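About us

Valgate is a small workshop on the Jikonen estate. We teach two-armed robots to handle soft stuff. Sheets, bags, covers, anything thin that flops about and won't keep its shape. Bit of a niche, but it keeps us busy and we like it.

Open day write-up below, as promised to everyone who asked.
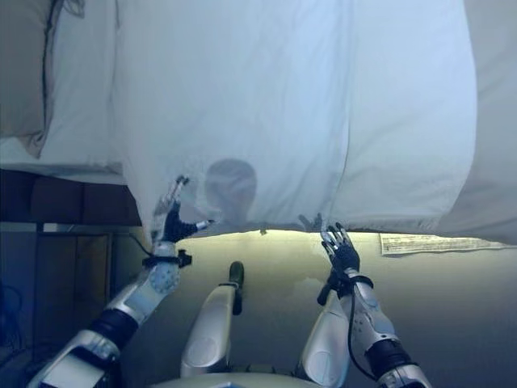
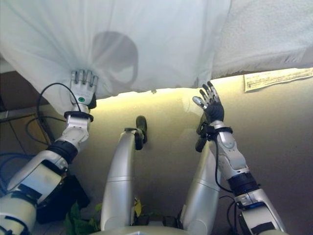 Both arms up, thin white material, light coming through it.

Jikonen estate, 2022-04-25

Open day done. 111 visitors through the door, more than we had chairs for. Sorry to those who stood. Tea ran out early, will sort that for next time.

What we do, for those who missed the talk. Hard objects are fairly easy going for a robot. Pick up a box and it's still the same box. Thin material moves every time you touch it, and a fold can hide the very edge you want to get hold of. So most of our day goes on edges: finding them, lifting them, keeping them up while the other hand gets into place. Slow work. Lots of goes at the same thing.

Most asked question of the day: why two hands? Try changing a duvet cover with one.

Second most asked: does it learn by itself? No, not the way people mean. We show it, it tries, we look at what went wrong and show it agian. The software side is called Dizon, our own, built here. The training plan that sits on top is Stetix, and it has 74 tasks in it so far. Folding is a good chunk of those. Bags are newer and we are still arguing over how to mark them.

School groups were great. Best question came from the back row: can it tell which side is the inside? Not reliably. On the list.

Who we are: 14 of us, mix of engineers, two ex laundry workers and one former sailmaker who knows more about cloth than the rest put together. No head office, no showroom. Unit is round the back, past the tyre place, ring the bell twice.

Next visit day is in May. Free, but places are limited so please book first. Groups of over ten, write to us seperately. Flat shoes, hair tied back, under-12s with an adult. Parking by the gate only.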